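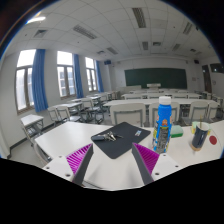 News > Crime and Safety > Your Questions

Search this site Type a keyword Go

Filed under: Local crime, Reader questions

The Skolthorpe phone scam: what you keep asking me

I've been covering the fake bank calls in Skolthorpe since October and my inbox has been full ever since, so I've put the answers in one place. I'll add to it when I hear more!

What is the scam, in a nutshell?

Someone rings your landline, says they're from your bank's fraud team and tells you a card has been used in Skustham. They ask you to hang up and ring the number on the back of your card. You do, but they never put the phone down at their end, so you're still talking to them (sneaky, I know). Then a "courier" turns up for your card, or for cash.

How many people have been caught out?

I've had more than 117 messages from readers who got the call. Most of them put the phone down. I know of 3 households that handed something over, and the biggest single loss I've been told about is £3153. There may well be others who'd sooner keep it to themselves, and I do understand that.

Has anyone been arrested?

Not that I've been told. I ask every Monday and the answer so far is that enquiries are continuing. If that changes it'll go on the front page before it goes on here.

I think I've just had the call. What do I do?

Put the phone down. Ring your bank from a different phone, a mobile if you've got one or a neighbour's if you haven't. If all you have is the landline, ring a friend first and make sure it's their voice you hear. If somebody is on the way to your house, or already at the door, dial 999 and don't open it.

I gave them my card. Am I in trouble?

No! You've been robbed. Tell the bank straight away so they can stop the card, then report it to the police on 101. Write down whatever you remember, even the bits that seem silly. Ekua Darko on Terna Road jotted the time of the call on the back of a gas bill and was very glad of it when she came to make her statement.

Will I get my money back?

Possibly. It depends on your bank and on how the money went. Card withdrawals and cash handed over at the door tend to be looked at differently, so ask them to explain their decision in writing. One reader had £1752 returned after being turned down the first time, so it's well worth complaining.

Would a real bank ever send a courier?

Never. The police won't either. I've had this one so many times that I'm tempted to put it on a T-shirt.

My mum won't listen to me about this. Any ideas?

Mine was the same. Tamara Hladun, who runs the Friday lunch at the Kuzmenko Hall, told me she gets people to practise hanging up on each other, and by all accounts they love it. You could also agree a family password, or ask the phone company about call blocking (some of them do it free).

Can I tell you my story without my name going in?

Of course. I won't print a name or a street unless you've said yes. Letters are fine if you'd prefer not to email, just mark the envelope "phone calls" so it lands on my desk and not with the sports results.

Do you still want to hear about calls where nothing was taken?

Yes please. The time, the bank they claimed to be from and what name they gave are the most useful things. Please tell the police as well, though, as I can't pass it on for you.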